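Can a Robot Do Your Chores Yet?

Imagine that dinner is over. Somebody in your home says, "Please clear the table." You groan a little, and you think: why is there no robot for this?

It is a good question, and many grown-up engineers ask it too. Let us look at the job first. It has dishes, a table and something to grip with. 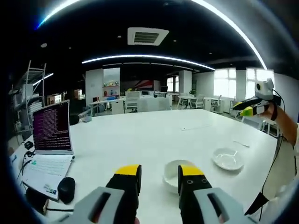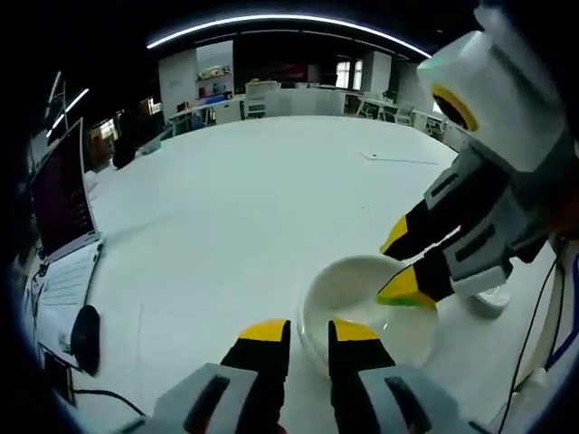
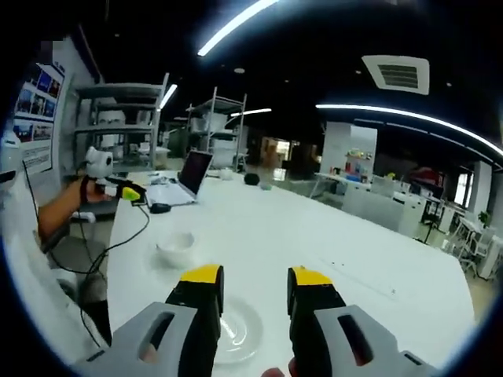

A bowl looks like the easiest thing in the world. You pick it up without thinking. But how did you know where to put your fingers? How hard did you squeeze? If you are seven or eight years old, you have already practiced this for thousands of meals. A machine begins with zero meals.

What machines already do

Some chores are already done by machines, and they do them well. A washing machine turns the clothes, rinses them and spins the water out. A dishwasher sprays the plates with hot water. A robot vacuum drives over the floor and goes back to its charger.

But look closely at who helps them. Who puts the plates in the dishwasher? Who takes the socks from under the bed and carries them to the washing machine? Who lifts the toys so that the vacuum does not get stuck? A person does. The machine does the middle of the chore, and the person does the beginning and the end.

The beginning and the end are the hard parts, because there things are in a mess, and every mess is different from the one before.

Why dishes are difficult

Try this at home with a bowl that cannot break. Put it on the table and pick it up with only your thumb and one finger. No other fingers, no second hand! You will probably find out that you must choose the place carefully. If you hold the rim on one side, the bowl wants to tip. Now put some dry rice in it and try again.

Many robot hands have only two fingers. Such a hand is called a gripper. It opens and it closes, and it can be very strong, but it does not have a palm and it does not have your soft skin, which feels when something begins to slip.

Then there is seeing. A camera can see a red apple on a table quite easily. White dishes on a white table are more difficult, because the color of the dish and the color of the table are nearly the same. Glass is even worse. You can see through it, and it shows small reflections of the lamps. A computer can mistake a reflection for an edge, and then the fingers close in the wrong place.

And there are surprises. A plate can be under another plate. A spoon can be inside a cup. Your little brother can take the cup away while the robot is reaching for it.

How a machine can learn a chore

In the old way, a programmer writes every step. Go forward, open, go down, close, go up. This works very well in a factory, where the same part comes to the same place all day long. In a kitchen it works until somebody moves the bowl a little.

In a newer way, people show the chore. A person does it many times, often with a gripper in the hand, and a camera records what the gripper sees. The computer studies all these recordings and looks for what is the same in them. It is a bit like learning to tie your shoes. Your father did not give you a list of numbers. He showed you, and then he showed you again.

How many times must it be shown? This depends on the chore. Hatice Kocabaş teaches a robot club for children in Flunmont, and her group wanted their small arm to put a cup on a saucer. They started with 200 demonstrations. The arm learned to do it, but only with the blue cup. When they gave it a yellow mug with a thick handle, it pushed the mug off the saucer. The children continued, with more cups and in more places on the table, and by September they had 1570.

"Now it can do three kinds of cup," Hatice told us. "With the others it still needs luck."

What about shops?

A shop has chores too. Boxes must be opened, shelves must be filled, and the floor must be cleaned. Floor machines that drive by themselves are already working in some big stores. Filling a shelf is harder. A bag of chips, a jar of honey and a bunch of bananas all need a different touch.

At a small grocery in Sidau, the owner tried a shelf robot for one morning. It was good with cans. It was slow with bags, and with the peaches it was not allowed to try.

So, can they do it yet?

Some chores, yes. Parts of many chores, also yes. A whole messy kitchen in any home, without help - not reliably. In a laboratory you may see a robot fold a towel or put away a plate, and it is beautiful to watch. But ask these questions when you see such a video. Is it played faster than real life? How many times did they try before? Would it work on your table, with your plates?

Words to remember

Gripper: the part of a robot that holds things.
Demonstration: showing how a job is done, so that somebody or something can learn it.
Reflection: light that bounces back from a shiny thing, like a glass or a spoon.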